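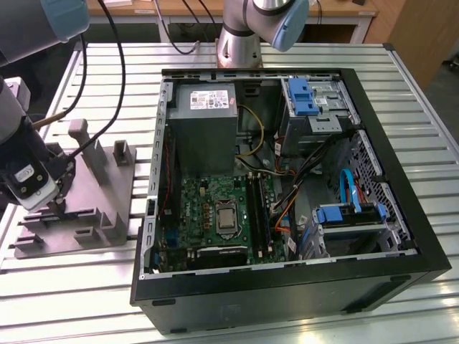

Section 4: Fitting or swapping the memory

Welcome back, and well done for getting the side panel off, which a good many people tell us is the part they were dreading. The case is lying on its side, you can see everything from above, and from here on it is mostly a matter of patience and decent light. This section covers adding memory to a desktop tower with two slots, such as the ones handed out through the Kurnamum refurbishing scheme. If yours came from somewhere else the steps will be much the same, but do check which memory your board takes before you buy any.

Before you begin

Make sure the mains lead is out of the back of the computer (out altogether, please, and not just switched off at the wall). Press the power button once and hold it for a few seconds, so that whatever charge is left has somewhere to go. Then touch a bare metal part of the chassis with your fingertips, and do so again whenever you have been away from the table.

CAUTION: Leave the power supply closed. It is the grey metal box in the corner of the case, and there is nothing inside it for you to mend, clean or look at.

Finding your way about

Most of what you see on the green board can be left alone. The processor sits in its silver metal bracket with a little lever along one side, and the memory slots are the long black ones close by. If you're ever unsure which part is which, look for the printing on the board itself. The makers put tiny labels beside many of the sockets and headers, and a torch held low and to one side brings them up beautifully.
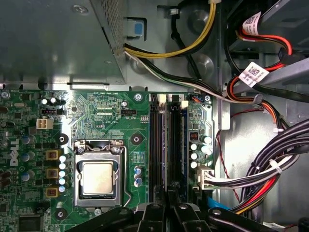 Where you find a header marked FAN_CPU, that is the one for the processor fan, and it's worth remembering because its lead has a habit of coming adrift when people are moving cables out of the way. We'll come back to it at the end.

Fitting the memory

1. Ease the cables aside. The power wires are bundled together and will bend quite happily if you coax them, but don't tug. If one really won't give you room, unplug it by its plastic connector and never by the wires. Take a photo with your phone first — you will be glad of it later.

2. Open the clips at the ends of the slot with your thumbs. Some boards have a moving clip at one end only, so don't force the other.

3. If you are replacing old memory, lift it straight out, holding it by its edges, and lay it on a dry, clean surface.

4. Hold the new module over the slot and find the notch in its lower edge. It is slightly off centre, and it must line up with the ridge in the slot. If it doesn't, turn the module round.

5. Press down evenly with both thumbs until the clips close. It takes more of a push than you might expect! Sulastri Pillai, who taught this at our Grarninbridge evenings, used to tell everyone to breathe out as they pressed, and I still do it myself.

6. Do the same with the second module, if you have one.

NOTE: Don't touch the silver square of the processor while you are in there. If there is old paste on it, leave it be until you reach the section on coolers. The computer must not be switched on without its cooler and fan in place.

Before you close up

Go round the connectors slowly, comparing them with your photo. The fan lead should be on its header, the drive cables pushed home, and no wire lying where a fan could catch it. Look for stray screws too — tilt the case gently and listen for a rattle.

Refit the side panel, stand the computer upright on its feet and plug it in. The first start may be slower than usual while it takes stock of the new memory, so do give it a minute or two before you worry. If it beeps and the screen stays blank, unplug it, open it up again and reseat the modules. Nine times out of ten one of them wasn't quite down.

Section 5 deals with the hard drive.

Text by Ratih Simanjuntak. Last revised 4 July 2021.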